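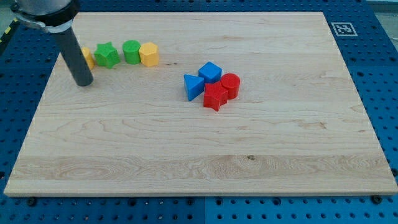
Vasanthi Menon
Community reporter

2018-12-22

Skurngate gets its maple floor back, and the dancers are thrilled

The old hall on Skurngate has a dance floor again! After 14 months of folding chairs on bare concrete, the Tokanance folk dance club moved back in this week, and the first evening drew 96 people, the most the club has ever had through the door on one night.

Anyone who danced there before the pipes burst will remember the old floor, which was dark, sticky near the stage and had a dip by the kitchen hatch that caught out newcomers every single time. The new one is maple from wall to wall. It's pale, it's level, and it has the bit of spring that makes a fast reel feel half as tiring. I tried it in my socks before the doors opened and slid a good deal farther than I meant to.

Maple has been a favorite for dance halls and gyms for a long time. It's a hard wood with a tight grain, so it stands up to heels and chair legs, and it sands back nicely when it does get scuffed. People who love wood also love it for the figure, the curls and ripples that show up in certain boards and catch the light as you walk past. The club asked the joiners at Priltum to leave the more figured pieces in and to keep the small knots as well, provided they were sound. "We didn't want it to look like a kitchen counter," said the club's chair. "A few knots never hurt anybody's waltz."

The work was paid for by ticket sales, a town grant and a run of suppers that got bigger as the year went on. The last one, a bean and squash stew night in the Mokgethi school cafeteria, sold out in an afternoon, and there's already talk of doing it again just for fun. Members also did a lot of the heavy lifting themselves, hauling out the ruined subfloor over 13 Saturdays. The wood then sat in the hall for weeks to get used to the air before anything was nailed down, which I'm told felt like the longest part of the whole job.

Opening night began with a slow circle dance so that everybody could get a feel for the boards. After that the band hardly stopped. There were teenagers, grandparents, a whole row of toddlers being swung around at the edges, and a caller who had lost her voice by the second break and carried on with hand signals. I stayed for all of it and my knees are still letting me know.

The club will keep its usual evening classes going in the new year, with a beginners' session first and open dancing afterward. Beginners don't need a partner. Soft-soled shoes are a must for the first few months while the finish hardens fully, and there's a box of loaner shoes by the coat rack in most adult sizes. Street shoes and stilettos will be turned away, politely. The hall holds up to 14 sets for square dancing, so there's plenty of room to get it wrong.

Other groups can book the hall too. The choir has taken two afternoons and a tap class for kids is on the way, on roll-out mats of its own. The rates are posted on the door, and the booking book is kept in the library next door during opening hours.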